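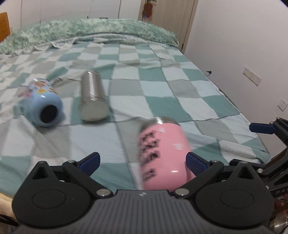

Sleep researchers at Drastton College have spent years asking volunteers to drive in for a night on a strange mattress with wires glued to their scalps. The Imum study does it the other way around, and I love it! All 80 people in the memory trial sleep at home, on their own checkered sheets or whatever else they own, wearing a soft headband that logs eight hours of brain activity. The first 900 nights are already in, and they look wonderfully clean.

What has the lab buzzing is deep sleep, the stretch when the brain seems to file away the day. The team wants to see how it shifts in people with early memory trouble, and whether a steadier bedtime helps.

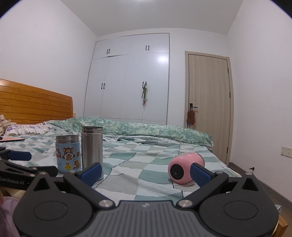
Villalba, who joined in the first round, told me that the morning word lists were harder than the headband, and that July's round can't come soon enough.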